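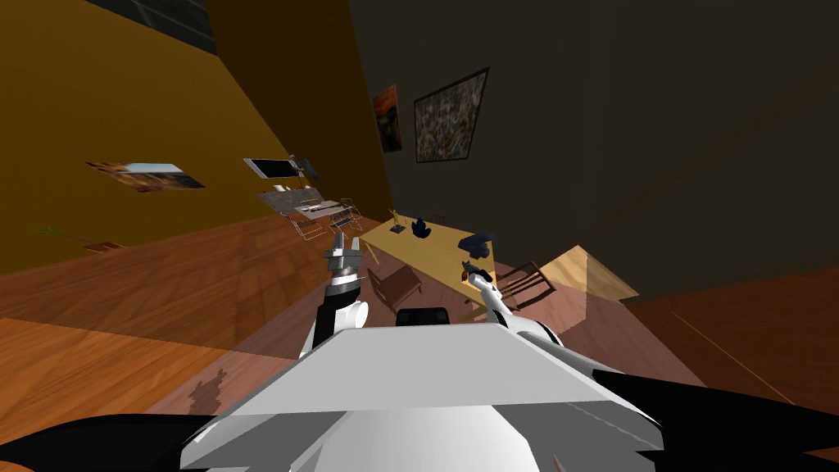
5.2 Open-Day Demonstration at Tistinthorpe

Most of our results come from batch runs that no one watches. In December 2020 we had the chance to put the same simulated setup in front of the public, at the Tistinthorpe open day, and we learned more from it than we had dared hope. Visitors met the two-armed robot in its furnished room — table, chairs, paintings on the walls — and could ask for an object to be picked up while the system was running live. Ruairí Nic Aodha ran the operator console and Ilham Morsy took notes on what people said and asked.

We made no changes to the controller for the event. The simulator, Lakov, ran on one desktop machine, and its views were sent to a wall screen through Fendix, our in-house display tool. The room view went up first because it gave newcomers a sense of the whole space. Once someone had chosen an object, Ruairí switched to the view over the gripper, and people moved closer to the screen almost every time.

The toy bird was the clear favorite. Its narrow beak and flared tail make it a lovely test shape, and we had included it in the object set for that reason. Children asked for it by name (several names, in fact, none of which we had given it). Adults tended to ask how the system would choose where to close on something with so few flat sides. 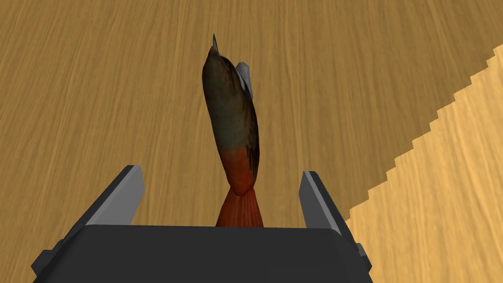
Figure 4. Simulated gripper view, with the fingers open on either side of the toy bird.

That question led to the best conversations of the day. In our method the grasp point is scored from the local width of the object and its distance from the estimated center of mass (Section 3), and the bird gives two strong candidates, one on the back and one lower down near the tail. Johanna Eder drew both on a whiteboard and invited visitors to vote before the fingers closed. The lower grasp had keen supporters, who argued that a person would hold a small figure near its base. We found their reasoning persuasive enough to add a base-preference term to the ablation in Section 6.
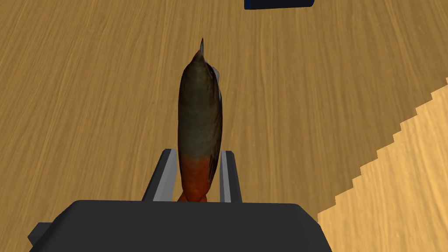 Visitors also read the display differently than we do. We look at finger contact first; they looked at the thing being held, and noticed its colors and texture long before they noticed the gripper. Umesh Kandpal suggested drawing the predicted contact points on the screen, and a rough version was working by the afternoon. It made the voting livelier at once, and we have kept it for our own debugging.

A second surprise was how much people enjoyed the parts of the run with no object in hand. We had thought of travel between grasps as dead time. Visitors followed it eagerly, asking which wall was coming into view and whether the arm knew the paintings were there.
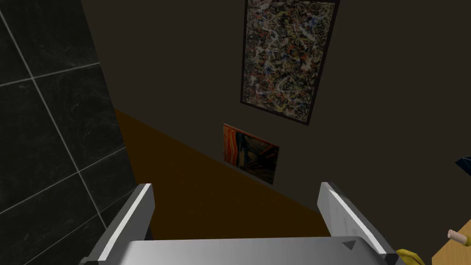 It does not, at least in the version reported here. Wall art is part of the rendered room but is left out of the collision model, which contains only the furniture, the walls and the floor. Nesma Kabbaj explained this to a school group and was asked, very reasonably, what would happen if a picture stuck out a long way. We have since added framed items to the collision model as thin boxes, following the padding rule of Lahlou, and planning time did not change in any way we could measure.

The comments gathered by Ilham Morsy were sorted by topic and are used in Section 7 only to motivate design choices. They were not collected under controlled conditions and we draw no statistical claims from them.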